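Clerkstead open day, Tuesday

beltfed
Went to the Gakar demo. Packing bench, arm with a two-finger gripper. Stayed 50 minutes and came away fairly impressed.

mo_tanner
I was there too. Too slow for us. We ship 1,133 orders in May with two people.

beltfed
Beatrice Tanui said it's set up for small batches, 6 to a run. Different job.

mo_tanner
Then they should say so on the flyer.

quillby
Got a picture of the gripper?

beltfed

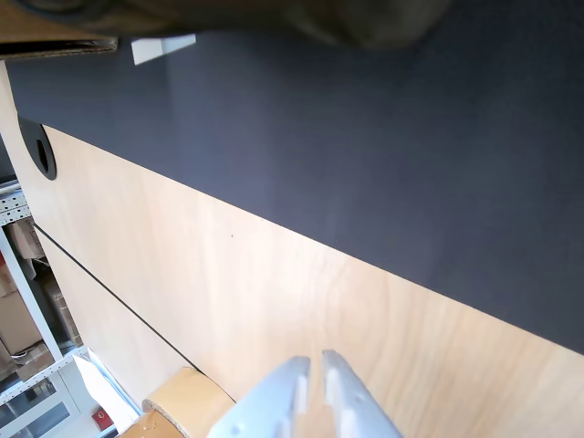
Gripper open at the bench, packing tape to the left.

quillby
Thanks. Fingers are wider than I expected.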